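I have fallen completely in love with making soup stock, and I realise this is the sort of sentence that makes people back slowly out of a room. Stay a minute, though! I had been using cubes for twenty years and thought I was doing fine. Then in January I was given a bag of chicken backs and a promise that it was easy, and now there is a whole freezer drawer I won't let anyone else touch.

My notebook has 198 entries in it at the moment, which includes the failures, the ones I forgot to label and one where I have simply written "fish, never again, or at least not with the windows shut". I started keeping it because I couldn't remember from one pot to the next what I'd done, and it has turned into the most useful book in the kitchen.

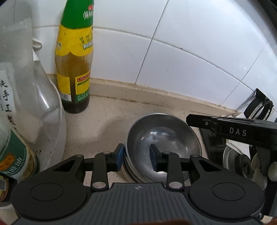
Uvska, April

The rain has been coming sideways up the valley all week, so it has been perfect weather for standing over a hob. Uvska is a good town for this hobby, I must say. The butcher on the hill keeps bones back if you ask before nine in the morning, and the market has a stall that sells what they call soup bundles: a carrot, a leek, half a celeriac and a fistful of parsley, tied up with string. I buy two and feel very organised.

So, what have I learned since the last post? Mostly that I was boiling everything far too hard. I'd read "simmer" a hundred times and taken it to mean "bubbling nicely", and my stock was always cloudy and a bit greasy on the tongue. It wants to be so much gentler than that -- one lazy bubble, then a pause, then another one somewhere else. The first time I got it right I could read the pattern on the bottom of the cup through it. I went and fetched a neighbour to look. She was very polite about it.

The second thing is roasting. I used to skip it when I was in a hurry, and for a pale chicken stock I still do, happily. But for beef, or for the mushroom one I'll get to in a minute, half an hour in a hot oven changes everything. You get that dark, sticky stuff in the corners of the tin, and if you pour in a splash of water and scrape it all up, it goes straight into the pot and does more for the flavour than any amount of extra seasoning. Please don't wash that tin before you've done it. I did, twice, and the second time I just stood there with the sponge.

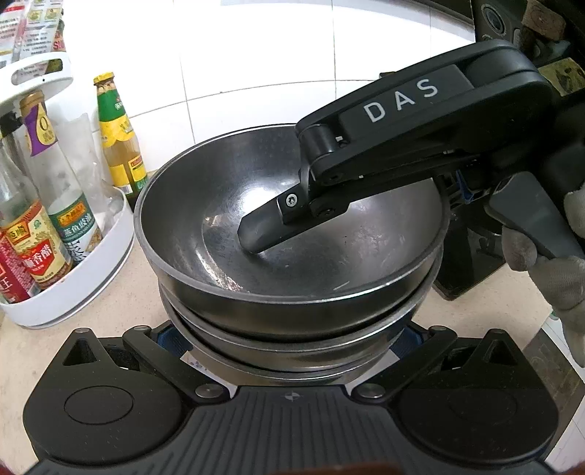

Which brings me to mushrooms, and to the thing I really wanted to write about. I've been trying to copy a broth I had last autumn at Fallier, the little café by the station in Lenz. It comes in a deep cup with nothing in it at all, no noodles, no herbs on top, and it tastes as if somebody has been cooking for a week. I asked at the counter and was told "mushrooms, onions, time", and I have been chewing on those three words ever since.

My first go was thin. The second was better, with a handful of dried mushrooms soaked overnight, but it had a bitter edge that I think came from the soaking water, so for the third I poured the water off slowly and left the last gritty spoonful behind. That was a big step! The fourth had onions cooked down until they were properly brown, skins and all, and it was so close that I ate three cups of it standing up. There is still something missing. I have wondered about a bit of barley, or a rind of hard cheese, or maybe just a longer cook. I'll try them one at a time this month like a sensible person.

A reader from the soup forum at Clirkumia wrote to ask whether I salt at the start or the end. The end, always, and often not until it's out of the freezer and going into something. Stock that tastes right in the pot will taste far too salty once you've boiled it down for a sauce, and there's no way back from that except making more stock. (I mean, there are worse fates.)

She also asked about freezing. I use old yoghurt pots for the big portions and an ice cube tray for the small ones, and I tip the cubes into a bag once they're solid. One cube in a pan of greens is lovely. Two in a risotto, near the end. Write the date on everything, and write what it is as well, because brown ice looks like brown ice whatever animal or vegetable it came from. I've made gravy with the mushroom one by mistake, and it was delicious, but it wasn't what I'd planned for a roast chicken.

Next time I'll report back on the barley. If any of you have been to Fallier and have a better tongue than mine, do leave a comment and tell me what you think is in that cup. My money's on the cheese rind.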